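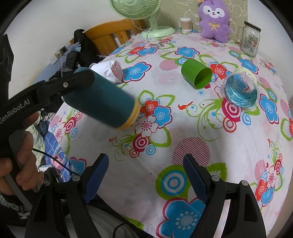 Cinzia Orlandini asked whether the club could agree, before anything else, that a gaming night is meant to involve games. Last month's began at seven and the first match loaded at 9.40 pm, the server having updated itself twice. The point was noted and, unusually, accepted.

1. Apologies
Enda Scanlon, who was believed to be reinstalling.

2. Minutes of the October meeting
Agreed, once "rage quit" had been changed to "left early".

3. Server
Colm Egan reported that Portela cannot hold more than 16 players without stuttering. He would like a new machine at a cost of 860 euro. Welington Rezende asked what was wrong with a second-hand one for 300. Colm explained for some time. Decision held over until both of them have written something down, on one page.

4. Winter league
Teams of 4, as before. The map will be Mutudham, by five votes to two. Rónán Phelan wished it recorded that Mutudham is a swamp with one good roof, and that Cinzia is always on it. Recorded.
Voice chat is to be kept clear during the last circle. Eating crisps counts as talking.

5. Cheating
One complaint, against Welington, for seeing through a wall. He demonstrated that the wall had not loaded. Complaint withdrawn, graphics settings to be looked at.

6. Any other business
Rónán still has the club's long network cable. He says he hasn't.

Next meeting in November, 7.30 pm, same room. Colm to bring the key.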